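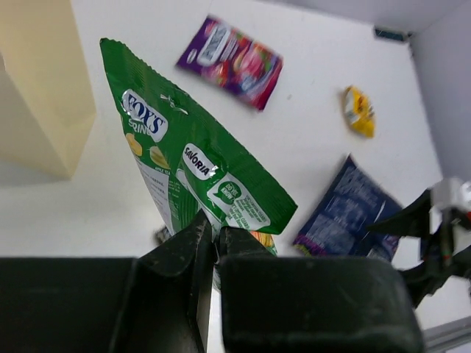
Setsuko Sasaki

About Sernotum

Sernotum is a test bench for robot end effectors. We compare grippers, wrist cameras and arm controllers for companies that pack small, light, badly shaped goods, and we report the results in a form an integrator can use. We do not sell hardware or take commission on it.

Most of our work is on flexible packaging. A snack bag held near one end, as with the green FOX'S bag between the two dark green fingers, hangs at an angle set by the grip point and by where the contents have settled. Printed film also reflects light unevenly, and this affects pose estimates from a wrist camera more than most data sheets suggest.

The bench runs six gripper configurations. Two-finger designs are tested with flat, ridged and padded inner faces. Objects are placed singly and in loose groups on a white tabletop, and two-arm trials use the same surface. Last year we logged 3,149 grasps. Each candidate gets 20 attempts per object before any setting is changed. Failures are sorted by cause: missed approach, slip, double pick, crushed seal, controller timeout.

Ye-rin Sun runs the Olen controller comparison and maintains the grasp log. I handle finger geometry and camera calibration. The Vavau protocol, which covers wrist camera placement, was revised in November and now includes partly hidden packets. Results under the older Sakai protocol remain available but should not be mixed with current figures.

Clients may send their own fingers or their own products. Bench visits are on Friday by appointment.

Print this page | E-mail this page

Contact | © Sernotum | Back to top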